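Dishwasher stops mid-cycle and leaves water in the tub
Brimska service log, updated in December
By the Ninosmont repair desk

Reported problem: Truvex built-in dishwasher, normal cycle. Stops 44 minutes in, beeps, and leaves two inches of gray water in the bottom. Breaker has not tripped. Customer has already cleaned the filter and run the disposal.

Step 1. Canceled the cycle and ran drain only. The pump hummed but no water reached the sink. Turned off power at the breaker and bailed out the tub.

Step 2. Took out the filter and the small cover over the pump. Found one olive pit and a piece of label. The impeller turned by hand with the usual slight catch. Put it back together, same result.
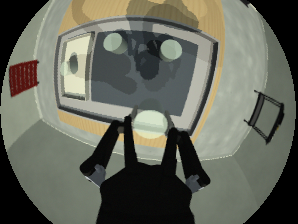
Could the air gap on the sink be the cause? It was ruled out early, as this kitchen doesn't have one. The drain hose goes straight to the disposal inlet.

Step 3. Pulled the hose off the disposal with a bucket under it. The knockout plug had been removed properly. The inlet had a ring of grease, which was scraped out. Drain only was tried again with the hose end in the bucket, and we got a trickle. So the blockage was between the pump and the end of the hose.

Step 4. Slid the machine out. The hose was pinched flat behind the left rear leg, and the low section was packed with grease.

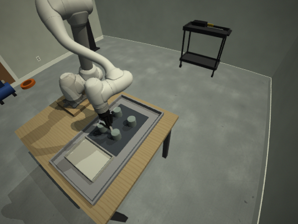 Flushing the hose in the laundry sink didn't clear it, so we ordered a new one from Domínguez. Use the ribbed kind with the molded rubber end. The smooth one from the hardware store kinks at the first bend.

Step 5. Fitted the new hose with a high loop under the counter, held by a screw clamp. Pushed the machine back slowly while feeding the slack into the cabinet. Restored power. Drain only emptied the tub, and a full normal cycle finished with no beeps.

Status: closed. If it comes back, check the pump voltage before ordering another hose.

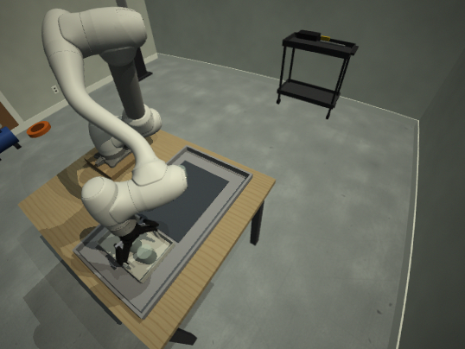
Comments

Mine did the same thing but the hose was fine. There was a sliver of glass under the impeller, and I only found it with a flashlight.

Does the high loop matter if the hose already goes up to the disposal?

Yes, fit it anyway. Sink water can run back into the tub without it.

Same pinch behind the same leg here. Thanks for the log.

Contact the repair desk | Copyright Brimska | Back to top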